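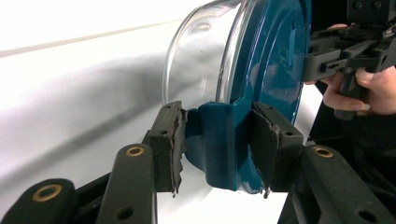
## Buying flour by the 50 lb bag, smart or a trap?

**Pantry & Storage > Dry Goods**

**crustandcrumb** wrote:

OK so the Brarel mill outlet over in Verklow has started selling to regular people again and I am SO tempted. The bread flour only comes in the 50 lb bag, and we're a household of two. I bake maybe every few days, more when it's cold out, and I'm sick of paying grocery store prices for those little paper bags that leak all over the shelf.

My husband thinks I've lost it. He wants to know where it's going to live, and he has a point (we have one closet and it's already full of coats and the vacuum). Has anybody done this with a small household? Did you get through it before it went off? I'm talking white bread flour, unbleached, nothing fancy.

---

**lowandslowloaf** wrote:

Do it! We've bought the big Brarel bag for years and I'd never go back. White flour keeps a lot longer than people think if it stays cool and dry. I split ours as soon as we get it home. Most of it goes into buckets in the basement and then there's a smaller container up in the kitchen that I refill when it gets low.

The one thing I'd tell you is don't leave it in the paper sack. I did that the first time and ended up with a corner that smelled like the laundry detergent it was sitting next to. I made pizza with it anyway. Don't do that either.

---

**tinroof_baker** wrote:

Going to be the grump here. For two people I think it's a false economy. You save a bit per pound and then you spend it on buckets and lids and a shelf to hold the buckets. Then you get moths one time and the whole lot goes in the trash, plus the rice, plus the oatmeal, plus a box of crackers you were fond of. Ask me how I know.

Buy the medium bags when Dankwa Foods puts them on sale. They do it before every big holiday.

---

**crustandcrumb** wrote:

Ugh, moths. That's my actual nightmare. Did they come in with the flour or were they already in the house?

Also the Dankwa flour is fine for cookies but my loaves come out flat with it. Could be me!

---

**tinroof_baker** wrote:

No idea where they came from, I always blamed the birdseed. And it's not you, their bread flour is weak. I add a spoonful of gluten to it, so I guess there goes some of my savings argument too.

---

**lowandslowloaf** wrote:

Freeze it first! I put each batch in the chest freezer for three days, then let it come all the way back to room temp with the lid still ON, or you get condensation in your flour. Haven't seen a moth since I started. I know it's a pain if you only have the freezer over the fridge, but you can do it a bit at a time.

For the kitchen part I like something see-through with a lid that has a tab on it, so I can get it open when my hands are covered in dough. Same general idea as these, mine are just uglier and older.
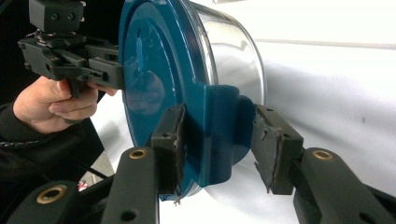
**ryeandshine** wrote:

Freezing for three days is fine for white, but I wouldn't bother pulling whole wheat back out at all. Leave it in there. The oils are what go, and once it smells like old crayons you can't rescue it. OP said white so she's probably OK, I just don't want someone finding this thread in April with a giant sack of whole wheat and thinking the same rules apply.

I also disagree about the basement. Ours is damp from spring on, and I lost a bucket of rye down there. A closet on an inside wall beats a basement unless you know yours is dry.

---

**lowandslowloaf** wrote:

Fair, ours is bone dry and I forget not everybody's is. We run a dehumidifier down there for the sake of my husband's guitars, so the flour gets a free ride.

---

**hominy_grits** wrote:

Have you thought about splitting a bag? My neighbor and I go halves on everything from the mill. We just weigh it out on a bathroom scale on her porch and come home looking like ghosts. It gets you the good price and half the storage headache.

Where I'd spend money is on getting it up off the floor. Hesel has a line of little organizers now and a plain wire one is plenty for a few small containers – air gets around everything and crumbs don't build up in the corners. Don't go putting a full bucket on one though, small stuff only.

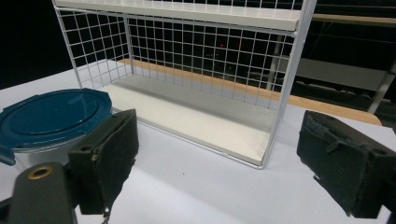 *White wire rack, open mesh at the back and side.*

**tinroof_baker** wrote:

OK, splitting a bag I could get behind. That's a much better plan than half a closet of flour.

---

**ryeandshine** wrote:

+1 for splitting. And write the month on the lid with masking tape. I used to think I'd remember. I had two tubs of flour and no clue which was older, so I sniffed both and then just made a lot of pancakes.

---

**crustandcrumb** wrote:

You all are the best. I texted my sister and she's in for half, so we're driving over to Verklow together! The coats are getting moved to the bedroom, which has NOT been a popular announcement over here.

One more thing for anybody who's been lately – does Brarel still take cash only at the outlet? Their website says cards are fine but the sign in the window used to say different.

---

**lowandslowloaf** wrote:

Bring cash. The card reader was down last time I went and the line was out the door. And get there before noon, they run out of the bread flour first.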